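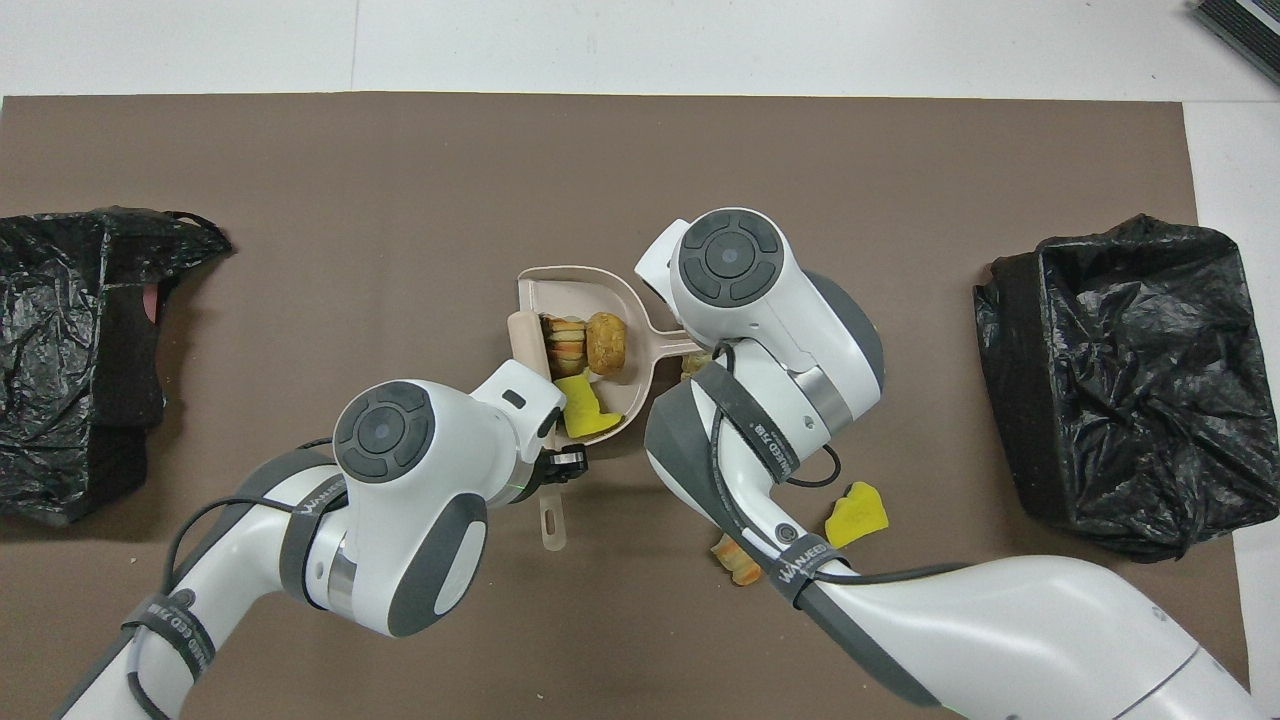 Pink dustpan on the brown paper, with a black plastic bag at each end.

Ticket 2872
Product: Jullby label app, desktop
Opened by: Graham Fairclough
Date opened: January 28, 2024
Status: Solved, leaving open a few days

Hi all! Graham again (yes, the same Graham from the invoice font saga). My shipping labels have started printing shifted down the page, so the bottom line of the address lands on the next label. On the short ones I lose the zip code completely. I sell housewares and odds and ends online and had 16 orders waiting when this started, so I'm a bit frazzled!

Setup: Jullby on my old desktop, Cropper 3000 thermal printer on USB, Polevon label rolls, same ones I've bought for ages. Orders come in from Skistport and I print them in one batch after lunch.

What I tried first:
Turned the printer off and on. No change.
Swapped in a fresh roll. First label came out fine and I got very excited, then the second one was off again.
Cleaned the roller with a wipe and let it dry. It was filthy, so no regrets, but no change.
Printed the test page from the printer's own button. Perfect! So the printer knows where the label starts, and it only goes wrong when Jullby is doing the sending.

Update, same afternoon
Support asked for the page size in the print window. It says 4 x 6, and so does the printer driver. They also asked if I'd updated anything lately, and I said no, and then I looked and the app had updated itself overnight. Sorry about that! Error 1434 is in the log a whole bunch of times, always right after a batch starts, never on a single label.

Update 2
Tried one order by itself and it's fine. Two together, and the second is shifted. Five together and by the last one you can barely read the street. So it creeps, a little more each label. I moved the gap setting from "auto" to "fixed" like support said and it got worse (the other way, up instead of down, which was kind of funny).

Update 3
Got it! Under Batch options there's a box called "Add separator" and the update had checked it. I unchecked it, restarted the app, put the gap back on auto and ran the whole pile. Every label lined up, zip codes and all.

Two things still bugging me. Error 1434 still shows up once at the start of each batch, though nothing prints wrong. And the separator box checks itself again if I switch profiles, so could someone look at that? I can send the full log if it helps.

Thanks a ton, Graham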